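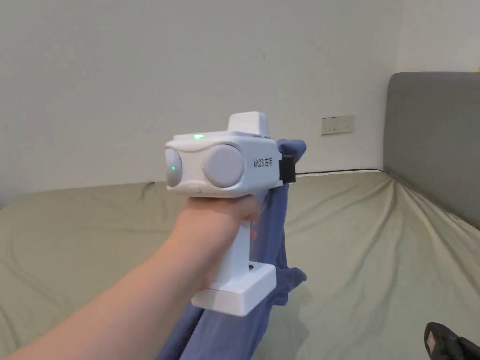

A hand-held gripper, labeled kit23 and marked in Chinese for the left hand, held over a bed with a green fitted sheet.

Murkex moves housekeeping staff to recording shifts at Beltport

2021-02-11

Murkex, which runs linen and room service for short-stay lodgings in Beltport, has moved part of its housekeeping staff to paid recording shifts. During these shifts, workers handle bedding and clothing with hand-held grippers instead of bare fingers. The recordings are used to train arm-mounted grippers that the company plans to test at its Mullstead laundry in March.

The grippers are issued in left and right versions. Each is held by an upright handle under the housing. A recording shift lasts 2 hours and counts as regular time. Staff return to normal room work for the rest of the day.

Of the 143 people on the Beltport payroll, 46 have signed up. The company has logged 1390 recordings so far, most of them of folding shirts and straightening fitted sheets. Recordings in which the cloth slips are kept and tagged separately.

Rhonda Simard, shift lead for the Beltport rooms, said the main change is pace. "You can't tuck a corner the way you have for years. You have to open, close, and move in one line, and your wrist notices by the end," she said. Simard asked for a break at the halfway point of each shift, and this was added to the schedule in the second week.

Pay for recording is the same as for room work. Room quotas are lowered on days when a worker records – a point that took several meetings to settle. Workers may leave the program with one day's notice and go back to a full room list.

The Mullstead test will cover sorting and flat folding only. Bed making stays with staff, and Murkex said it has no date for trying it with machines. Two sorting positions at Mullstead will be changed to machine monitoring, with training given on site. Staff have asked for the new job descriptions in writing before the test begins.

The software side of the project, known internally as Wan, is handled by a separate team. Recording shifts in Beltport are scheduled through the end of March.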